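Search articles, topics, people

The Belt Problem
By Anel Xaba
June

Vusumuzi Gumede has written planning software for seven years, and he would like you to know that belts are worse than chess. Chess pieces stay where you put them.

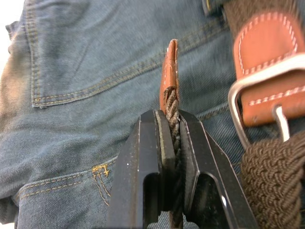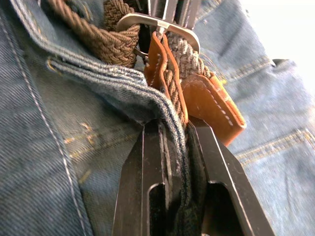
Jeans, belt, buckle and black gripper fingers, from the wrist camera.

Gumede's team at Florero builds Zerkine, a planner that decides what a robot hand should do next when the thing it's holding has opinions. The old version worked out a full route for the belt before moving, which took about 6 seconds and was usually wrong by the time it finished. The new one plans a short tug, looks again, and plans another.

The looking is the hard part. Brown braid crosses brown braid, and a camera this close sees a lot of denim and very little belt. The perception module, named Jiang for reasons lost in a chat thread, has to guess which end is which. Gumede labeled 3,448 frames himself to teach it. "I now see stitching when I close my eyes," he told me.

His other headache is the log viewer. It used to show four windows, none of them in sync, so a bad grasp in one window lined up with a perfectly good one in the next. He rewrote it over a weekend and called it Fladaleo. His colleagues still keep the old one open.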